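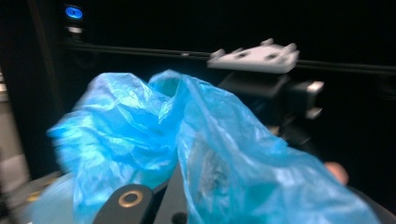
Section 4. Changing over to bag work at the packing station

This section is for the operators and shift leads of the Brerport packing hall, where the Zikport cell now takes the bagging work which was done by hand until September. Please read it in full before your first shift at the cell. Thin film is the most difficult material we handle. A translucent blue bag gathers into loose folds, and the folds can lie over the gripper finger and hide part of it, so the operator must learn to look for the finger before reaching in. Most of your training time will go to this point.

4.1 What is different in your work

Before, one person opened, filled and closed every bag. Now the operator prepares the bags, watches the cell and helps when a bag is not taken correctly. The station needs 2 operators on each shift, as before. They change places after every 300 bags, so that the same person does not stand at the feeding side for the full shift.

The count on the panel belongs to the cell. It is not used to measure the operator. This was agreed with the shift leads when the Melnychuk line was converted, and it is the same here.

4.2 Before the start

1. Put on close-fitting gloves. Loose gloves are not permitted at the feeding side.
2. Remove film scraps from the table and from under the rail.
3. Check that both gripper fingers are clean. Wipe them with a dry cloth only.
4. Open the program Prurnosico on the panel and choose the bag type.
5. Confirm the speed limit. For new operators it is 115 bags per hour.
6. Ask your partner if the area is free, wait for the answer, then press Start.

Note: The panel keeps the last bag type in memory. If the previous shift used another size, you must choose again.

4.3 When a bag is not taken correctly

1. Press Hold. Wait until the movement has stopped completely.
2. Find the gripper finger under the film with your eyes. Do not search for it with your hand.
3. Hold the bag by a free part of the film, away from the finger.
4. Press Release and draw the bag slowly to your side.
5. Put a torn bag in the waste. A bag without damage may go back to the stack.
6. Step back behind the yellow floor line and press Continue.

CAUTION: Never pull the film during movement. It can close around your fingers quicker than you expect.

CAUTION: Hold does not remove power from the cell. For cleaning or repair use the main switch and follow Section 7.

4.4 End of shift

Write the number of holds in the shift book, with a short remark on each cause if you know it. Remarks in your own language are accepted. The film roll must be changed at 1,475 bags, also when some film is left on it. If the change is near, inform the next shift when you hand over.

Operators who wish to learn the adjustment of the gripper can ask the shift lead for the second training, which is given during paid hours.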